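The Bag That Was Supposed to Fix Your Lettuce

By Paora Fairweather
Aug 7, 2021

My mother kept celery wrapped in foil and never gave it a second thought. I own a set of Jolilon produce bags, a Rarness crisper insert with a vent that slides, and a little pod from Surora that sits next to the apples and soaks up whatever it is apples give off. My celery still goes limp. I have started to wonder what I paid for.

The pitch for all these products is the same, and it is a good one. You throw away food. You feel bad about it. Buy a thing, and you will throw away less. Jolilon's packaging says its bags keep greens crisp up to 12 days. I asked the company how it got the number and was sent a PDF with a chart in it. The chart had two lines and no mention of what was in the other bag, or whether there was another bag.

So I tried it at home, which I admit proves very little. I bought romaine from one store on one morning and split it between a Jolilon bag and the plain plastic it came in, with a paper towel tucked inside. By day 11 both halves were sad. The half with the paper towel was, if anything, a shade less slimy. I would not swear to that in court.

The Surora pod is harder to judge. Fruit does give off ethylene gas as it ripens, and ethylene does hurry other produce along. That part is plain science and has been known for ages. What I could not find out is how much of it a pod the size of an egg can take in while people open the door all day to look for the mustard. The company's answer was that results vary. I believe them.

Then there is Chauke, which sells the whole system: bins, labels, an app that reminds you the cilantro is dying. A starter set is more than my weekly grocery bill, and the bins don't fit my fridge, so one of them now holds batteries. The app wants you to log every item as it comes into the house. I kept that up through two shopping trips. After that it sent me alerts about a cucumber we had eaten.

Chauke likes to say that it surveyed 854 customers and that most of them reported wasting less food. Reported is doing a lot of work there. People who have just spent money on bins labeled GREENS and BERRIES are going to say the bins helped. I would have said so myself the first week.
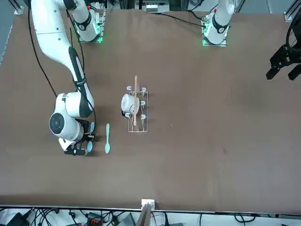

What worries me more is how easily the whole question gets moved into the kitchen. A lot of produce is old before we ever see it. It has sat in a truck and a warehouse and a back room, and then under a mister. No vented drawer is going to give those days back. A store that told you when the spinach was picked would do more for me than any pod, and I have yet to see one do it.

I'm keeping the Rarness insert, mostly because it came with the drawer and I lost the old one. The bags are fine as bags. Chauke has a second version of its app coming in September, with a feature that guesses what you have eaten, and they have offered me a free trial. I've said I'll think about it. For now I buy smaller heads of lettuce, I go to the store more often, and the celery is back in foil.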